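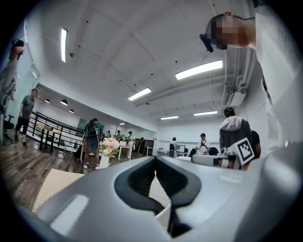 The Dandow Onel handheld, gripper's-eye view. One of its marker tags is over on the right.

Dandow Onel handheld gripper kit – three weeks in

Quick one, I have a deadline and this thing has to go back in its case by noon.

What you get: the gripper, two spare marker tags, a charger, a strap, a hard case, and a printed guide that stops making sense on page four. Ours was the Tarngate bundle, so the desktop software came with it. Price was $936 with shipping. Not cheap for a handheld. Cheaper than the other two quotes we got.

Setup. Download took forever on our wifi. Calibration is a board you wave the gripper at until the bar goes green – two minutes if the lights are even, ten if they aren't. First try failed, second try fine. It does not tell you why it failed. Just "retry." Thanks.

In the hand. Lighter than it looks. The light gray shell is smooth, nice to hold, gets slippery after an hour. I put grip tape on it by day two and should of done it on day one. Trigger is good. Even pull, no click, you can close on a paper cup and not crush it. Keys are harder. Coins, forget it.

Recording. Press, do the task, press again. Short beep at the start, longer one at the end, and in a busy room you will miss both. I lost most of a morning to clips that never started. There's a status light but it faces away from you. Who picked that?

We got more than 200 clips on the best day, mostly cups, towels and a zipper pouch. Software threw out 33 of those for lost tracking. I can live with it. Most of the rejects were me swinging the thing round too fast, or a tag turned too far off to the side. Slow down, keep the tags in view, the numbers get better quick.

The wide view is the best part. Picks up a lot of the room, so the tracking has plenty to hang on to. Also picks up whoever is walking by, so run the face blur before you share anything. It's in the export menu, off by default, and adds a good wait on long clips. Turn it on and go get lunch.

Battery. Box says four hours, I got closer to three. Charges over USB-C. You can't record while its charging, which is my biggest gripe by far.

Support. Bought through Moussa, who answered the same afternoon and mailed a new strap clip free. Dandow's own form – still waiting.

Good: trigger, wide view, price, quick calibration once you get the lights right.
Bad: slick shell, quiet beep, status light, no recording on the cable, page four.

Would I buy again? Yes, for tabletop stuff. For tiny parts look elsewhere. A second one is going on the September order, plus a roll of grip tape.

4 out of 5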